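Cell phone grading

Cell phone grading is the practice of sorting used mobile phones into classes according to their outward condition, their working order and their status with carriers. It is carried out by wholesalers, repair shops, trade-in firms and individual sellers. The grade given to a phone is the main factor in its resale price after the model and the storage size.

Background

Grading came into general use once used phones began to be sold in lots. A buyer taking a pallet of phones could not look at each one before paying, so sellers began to mark lots with letters. The letters were borrowed from school grades and from the coin and record trades, where condition had long been written in short codes. No single standard was ever adopted. A phone sold as a B by one firm may be sold as a C by another, and most firms publish their own chart.

Cosmetic grades

Most charts use four or five letters. Grade A is given to phones with no marks that show at arm's length. Grade B allows light scratches on the glass or the back. Grade C allows deep scratches, dents at the corners and worn paint. Grade D is used for cracked glass or missing parts, and phones in this class are often bought for their parts alone. Some charts put a plus or minus sign after the letter.

The screen is usually judged apart from the body. Marks that can be felt with a fingernail count for more than marks that can only be seen. Burn-in, where the shadow of an old picture stays on the display, is treated as a fault in working order by some firms and as a cosmetic fault by others.

Inspection is done under bright, even light with the screen first off and then on. A white page is used to find dark spots and a black page to find light leaking in at the edges. Phones are wiped down beforehand, as skin oil can hide fine scratches. Cases and screen protectors are taken off.

Working order

A phone is tested by hand, by software or by both. The usual checks cover the touch layer, speakers, microphones, cameras, buttons, charging port, wireless radios and sensors. The Gratent checklist, used by a number of small resellers, has 28 steps and takes a trained worker 14 minutes per phone. The Prirkum scale is shorter and is meant for phones priced too low to be worth a full test.

Battery condition is given as a share of the capacity the battery had when new. Many sellers will not put a phone in their top class if the battery has fallen below a set share, even where the body has no marks. Models with a removable battery are often graded without it, and the listing should say whether one is included.

Carrier and account status

Every phone has an identity number that can be checked against lists of lost, stolen or unpaid devices. A phone on such a list is described as blocked or blacklisted, and usually cannot be put into service with the carriers that use the list. A locked phone is a different matter: it works, but only with one carrier. A third kind of lock ties the phone to the account of an earlier owner and can make it useless to a buyer. Careful sellers report all three separately.

Consistency

Two graders often disagree over the same phone, most of all at the line between B and C. In February the reseller Tirura had 1,194 phones graded twice by separate workers, and 104 of them were given different letters. The firm then replaced its written descriptions of scratches with a card of sample marks held beside the phone. Joo, a trade-in service, handles the same problem by giving a doubtful phone the lower letter every time.

Disputes

Complaints from buyers tend to concern marks left out of the listing, batteries that drain quickly and phones blocked after the sale. The last of these can happen when an earlier owner stops paying for the device. Many sellers offer a short return period, with blocked phones covered for longer than cosmetic complaints.

See also: Refurbished electronics; Trade-in; SIM lock; Battery health

Page last changed 13/11/2025

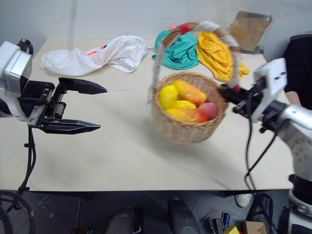
Laurențiu Matei: The section on cosmetic grades could mention the frame around the camera lens. On the charts I work from, a chipped lens ring drops a phone straight to C even if the rest is clean, and buyers ask me about it more than they ask about the back cover.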